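Visit Report: Kurian Manipulation Laboratory, Tunditz
July 2024

A delegation from the Kidstead Regional Technology Office visited the Kurian laboratory in Tunditz to review its work on teaching two-armed robots to handle packaging. The visit was arranged after Kurian presented early results at our May meeting, and it took up the morning and part of the afternoon.

The laboratory occupies one floor of a shared office building. Kurian has no fenced robot cell on this floor. Most of the teaching is done by people, at ordinary tables, with a pair of hand-held grippers that carry their own cameras. The operator performs the task with both hands, and the recordings are later used to train a policy that runs on the robot arms, which are kept in a separate room downstairs.

The question the staff set out to answer is a narrow one. When a fixed number of demonstrations can be collected, is it better to record them all in one place or to spread them over many? Two training sets were prepared, each with 400 demonstrations of closed cartons being opened. The first was recorded entirely at one bench. The second was recorded at tables throughout the building, with whatever was on the tables left where it was.
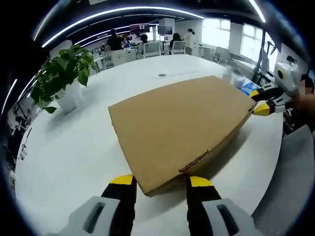 Spreading the work out costs time, according to one operator, and the hours lost in moving and setting up again ought to be reported next to the success rates, as a small company would have to pay for them. Kurian accepted the point and has agreed to add collection time to its next summary.

The results shown to us were clear on the main comparison. Both policies did well on the bench used for the first set. On tables that neither policy had seen, the one trained on the varied set opened more cartons and recovered more often after a missed first grasp. The single-bench policy tended to reach for the place where the flap had usually been — a fault that the staff had expected, though not to such a degree. Each policy was tested on 5 unseen tables.

We were also shown how recordings are checked. The full archive, known internally as Ullora, holds 1,102 demonstrations, including those from earlier tasks. A recording is set aside if the position of either gripper is lost for more than a moment, or if the fingers leave the camera view during the grasp. Checking is still done by hand, and it is the slowest step in the process.

Several matters remain open. All cartons in the study were empty, and the staff could not say how the method would hold up with heavy or shifting contents. Lighting was not controlled between tables. The delegation asked whether the gain would continue with more locations or level off, and was told that a follow-up study is being planned.

The office recommends a second visit once that study is complete. Members who wish to borrow the printed summary may request it from the Kidstead front desk.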